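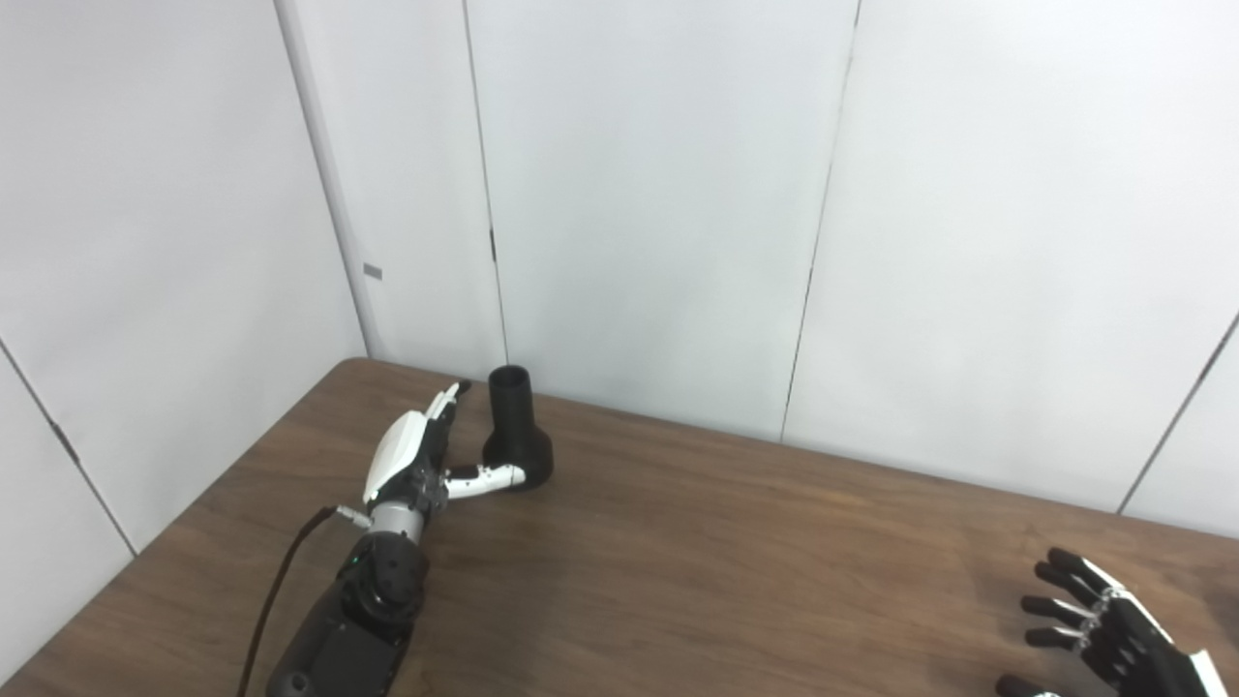 Tamia, Thursday

Ticket 101 – cup holder, blue cup sits crooked
Opened by: Hilkka Hakala
Status: open

Hello again, and thank you for being so patient with me on the last one! I'm writing about the black holder, the one with the narrow tube and the wide flared base. It stands up fine on the wooden table when it's empty, and I have no complaint there. My trouble starts with the light blue cup, which goes partway into the tube and then leans – only a little, but enough that I noticed it from the doorway.

What I've tried so far: I wiped out the tube with a soft cloth, turned the cup a quarter turn at a time, and moved the holder to a different spot in case the table was to blame (it wasn't).

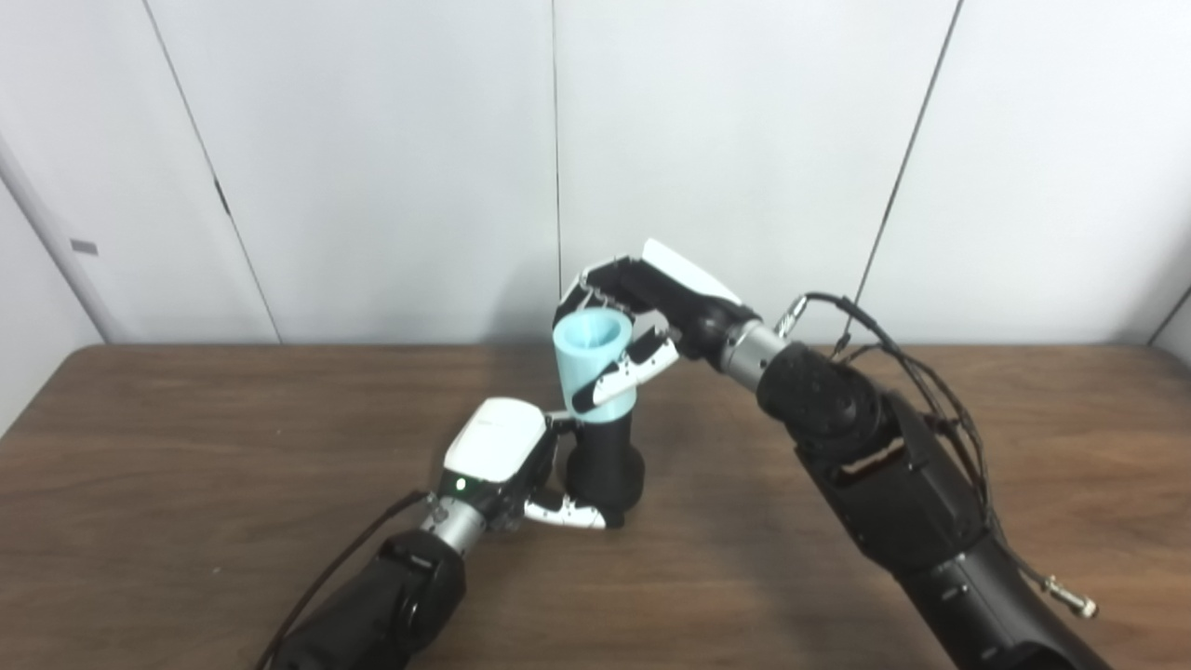 I also tried keeping the base steady and lowering the cup from straight above, very slowly. That was better. It went in straight five times before it leaned again, so I can't call it fixed.

Woltora support replied at 4:20.

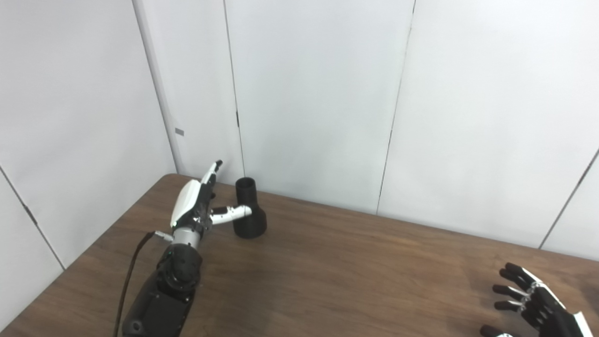 Holder without the cup, wide end down.

I'd rather not sand the rim until I hear back. If you have a spare, I'd be so glad to try it on Ackermann's table too.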